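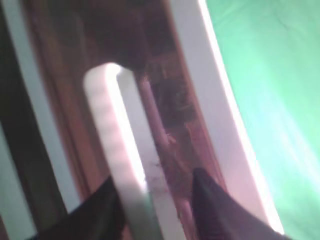 Wrist view, Tuesday, second bench. Fingers either side of the white handle, green cloth off to the right.

Tuesday, late morning, kettle on

Catching up on the book, as I've let it slide while the new cell was being set up and I know the others at Bellberg read it on their breaks, so hello to you all. I've pinned the wrist view at the top so that whoever opens the book next can see what the arm sees when it goes in for a handle. It's soft, as they mostly are while the wrist is moving, but you can make out the little ridges down the left side and the dark scuffs low on the right. I do like those scuffs. I find myself looking for them on the monitor the way you look for a familiar letterbox on the drive home.

Where we're up to. The arm from Daltametti is on handles only for now. It goes to the handle, closes, holds, and one of us does the rest by hand. We ran 29 approaches this morning before smoko and I wrote down 7 where I'd have gone in differently myself, mostly a bit higher, up near where the rounded cap turns over. I don't want to call those faults yet. A person who has been doing this for years goes in high out of habit, and it may be habit and nothing more. I'd like somebody else to watch the same run and mark it without looking at my sheet first.

The thin pink rod is my main worry. It sits just to the right of the handle, and the right fingertip comes in very near it. When I reach in there my knuckle feels it before I've thought about it and I shift over. The arm has to be told. I've asked for the approach to be turned a few degrees so the right finger comes in flatter, and I'd like the closing speed dropped until we're happy. Please don't change both at once! We did that in February with the old clamp and spent the rest of the week guessing which one had helped.

Light: there's a strong patch of glare on the green cloth off to the right, and the recess behind the handle is very dark up top. I tried pulling the lamp back to the shelf side and it made the dark part worse. Leaving it where it was. If anyone has a spare diffuser at home, or even a bit of baking paper and some patience, I'd be grateful.

Now the part I've been meaning to write, about us. We talked it through over lunch and I said I'd put it down fairly. The good of it first. My wrists don't ache today, and I noticed it when I picked up my cup, which is a small thing but I've been picking up that cup sore since before we moved into this building. Two of us said the same. Against that, the bench is quieter. We used to work facing each other and chat across the job, and now we both face the monitor, so you end up talking to the side of someone's head. I've shifted the monitor to the end of the bench to see if that brings some of it back.

The other thing raised was the checking. Watching is tiring in a different way from doing. After an hour of it I was reading the same line of the log over and over and taking none of it in. My suggestion is that we swap after each batch, one on the screen and one on the hands, and that the person on the hands gets to call the stop as well. Right now only the screen side has the button within reach, and it ought to be both.

Aguirre want to know if we'd take a second arm for the Jalinley work. I've said we'll answer once we've had this one going properly and everybody on the bench has had a turn with it, including the afternoon crew, who so far have mostly inherited our mess and been very nice about it.

To do
Turn the approach, leave the speed alone until that's been run
Then the speed
Longer lead on the stop button, or a second button
Fresh green cloth if there's one in the cupboard, this one is all folds
Ask the afternoon crew to mark a run blind
Milk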